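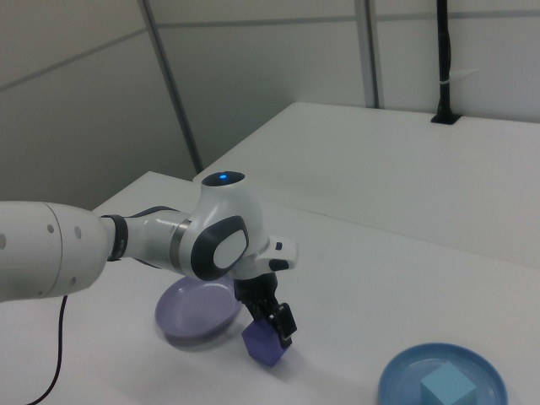
Side camera view: parallel gripper closed on the violet-blue cube, lavender dish to its left, blue dish at lower right.

Hestusby Place
Colour-matched sorting module for the Hestusby planning suite

Hestusby Place is a software module for tabletop pick-and-place with a single arm and a parallel gripper. It takes a list of object and container pairs, finds both in the camera images, and returns a motion plan with a grasp, a lift, a transfer and a release. The module runs on the cell computer and needs no connection outside the local network.

It is supplied as an add-on to Hestusby Core. It does not run on its own.

What the module does

Perception. Objects are segmented by colour and by shape, then fitted to simple solids (cube, block, cylinder). Containers are fitted as an ellipse at the rim, and the release point is set inside the ellipse by a margin the user enters. Pairs with close colours, such as violet and lavender, are separated on hue first and on size second. If two candidates score within the tie limit, the planner stops and reports both.

Planning. Each transfer is planned as one path with fixed waypoints above the grasp and above the release. The wrist and fingers are checked against the rims of all detected containers, including those not used in the current pair. Cables are not modelled. Where a cable hangs or lies within reach of the arm, draw a keep-out volume in the cell editor.

Control. The module sends joint targets to the arm driver and reads back gripper width. A closed width below the object minimum is logged as a missed grasp and the pair is returned to the queue. The number of retries is set per job; the default is 2.

Logging. Every cycle writes the input images, the fitted solids, the chosen grasp and the joint record to one folder. The log holds 1,000 cycles before the oldest is overwritten. Export is to CSV, or to the Cosum viewer if it is installed.
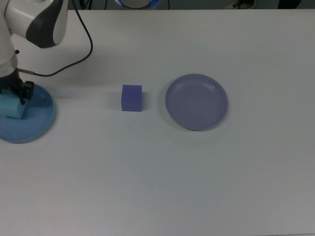
Head camera view: gripper at the teal-blue block on the light-blue plate; cube and lavender-gray plate further right.

Camera inputs

The planner accepts up to 4 camera streams. One must be calibrated to the arm base. A second view from a different height is strongly advised for shallow dishes, where the rim and the inner surface are close in colour and the gripper covers part of the container during release.

A container partly outside one view can still be used if the rim is complete in another. If no view holds the full rim, the ellipse is completed from the visible arc and the release margin is doubled. This can be turned off under Containers > Partial rims.

White and pale grey work surfaces are supported without a background image. Soft, even lighting gives the best results. Hard shadows can be read as part of a dark object, and the shadow filter should then be raised one step at a time.

Requirements

Hestusby Core, current release
Arm: 6 joints, position control, driver from the supported list
Gripper: parallel, two fingers, with width feedback
Cameras: 1 minimum, 4 maximum
Work surface: flat, matt, level with or below the arm base
Droretti calibration plate, or any plate with an equal grid

Limits

Stacked objects are treated as a single solid. Clear containers are not detected. The module does not plan for two arms in the same cell; use Salehi for shared workspaces. Foam and other soft objects can be grasped, but the force limit must be set by hand, as the default is meant for rigid parts.

Changes in the August release

Tie reports now show both candidates side by side.
Release height can be set per container.
Fixed: the retry counter was not cleared when a job was paused.
Fixed: keep-out volumes moved when the base frame was renamed.

Licence and support

Licensed per cell. Updates are included while the Core licence is valid. Existing users of the older colour sorter can import their job files, though release margins must be entered again.

Technical questions: Sille Riis, planning software
Licences and trial keys: Vilhjálmur Kvaran
Trial keys are issued on Thursday.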